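Closet tips - hooks, hangers and the black shirt problem

Quick one this week, I have 45 minutes before I need to be out the door. Wardrobe hooks. You keep asking.

Short version: two hooks on the back wall, one left, one right, a hanger on each. Leave the middle alone. Long version after the pictures. 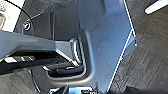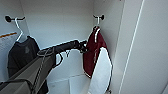

Second picture: white hangers on black hooks, black top on the left, dark red on the right.

OK so.

Hooks go high. Near the top edge of the back wall, so long things hang free and dont bunch on the floor of the compartment. Hold up your longest shirt on its hanger first and mark the spot with a pencil. Then drill. I did it the other way round in our old place and had a very nice hook that was good for socks.

Knob ends are better than plain pegs. A bar with a round knob on the end stops the hanger from sliding off when you grab something in a hurry. Peg with no knob - fine for a robe, bad for hangers.

Check what the wall is made of before you buy screws. Thin wardrobe backs won't hold a winter coat on a short screw. If the panel flexes when you push it with your thumb, glue a strip of wood behind it or screw into the side wall instead. Stick-on hooks: shirts only. Clean the spot with rubbing alcohol, press hard, wait overnight. Not an hour. Overnight.

One thing per hanger. I know. But two sweatshirts on one hanger and you will only ever wear the front one.

Hangers - pick one kind and stick to it. Plain white plastic is cheap and wipes clean with dish soap. Heavy jackets want something wider at the shoulder or you get those little bumps. Already got bumps? Damp cloth on the bump, ten minutes, smooth it with your hand. Works on cotton. Knits need longer.

Dark stuff on a white wall is so much easier to find than dark stuff on dark wood. If your closet is brown inside and you own mostly black, paint the back panel. One coat of primer, two of white, leave the doors open till the smell is gone. Mine took until Wednesday.

Dark reds bleed. Wash them alone the first few times, cold, inside out. Do not hang one damp up against anything white. Ask me about the pillowcases. Better, don't.

White scuffs on the inside walls: baking soda on a damp sponge, small circles, wipe off with clean water. Those melamine sponges work too but go easy, they take the shine off.

Bulky things at the bottom or in a bag, seperate from the hanging stuff. Otherwise you pull on one and everything comes with it.

Reader tip from Annunziata Galli - turn all your hangers backward in March. When you wear something put it back the right way round. Whatever is still backward in fall goes in the donation bag. She got rid of 12 shirts and a coat she swears she loved.

Fulvio Sala wrote in to ask if cedar blocks are worth it. Sort of. They smell nice and they fade. Sand them lightly when the smell goes, that wakes them up again. If you really have moths you need to wash everything and vacuum the corners, blocks wont do it alone.

Next time shoe racks, if I get the drill back. Gotta run.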